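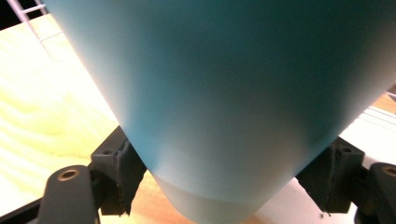

How do you store cups that are wide at the top and narrow at the bottom? Stand them upright in short stacks, on a flat wooden surface, and keep each stack low enough to lift with one hand.

The answer comes from the woman who runs the tableware room at Agbayani, a small lending house for plates, cups and bowls, and she is happy to go on from there. "People think a stack is a stack," she told me. "But a tapered cup wants to grab the one under it. Go too high and you'll spend your whole morning twisting them apart!"

She has worked there since February, and her love of the job is catching. I had barely put my bag down before she was telling me about the tables. They're pale wood, with a grain she describes as "water going round a stone," and she picked them out herself at Zimstead, a secondhand furniture yard across town. There were 53 in the yard that day. She looked at every one of them and took home two. 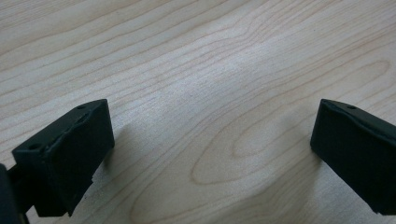 "I wanted to see the wood," she said. "You put something blue on a light table and you notice it. On our old dark ones I'd walk right past a chip." She wipes the tops with a barely damp cloth and dries them at once, always going with the grain (she was firm about that part). Wax she leaves alone, having tried it and watched the cups slide.

Blue is a sore point, in a cheerful way. The Povanix parties, which borrow from her almost every other month, ask for blue first, so the blue things wear out first. She'd love to own more green. "Green hides in a room and then you fall for it," she said – and off she went to find me a bowl that proved it.

Her sorting rule is easy to copy at home. Anything used this week stays on the table, anything used this season goes on the low shelf, and the rest gets boxed with paper between the layers. She gives herself three minutes for the table at closing time and stops when they're up, finished or not.

I asked what she keeps in her own kitchen. "Two mugs," she said, laughing. "And they don't match."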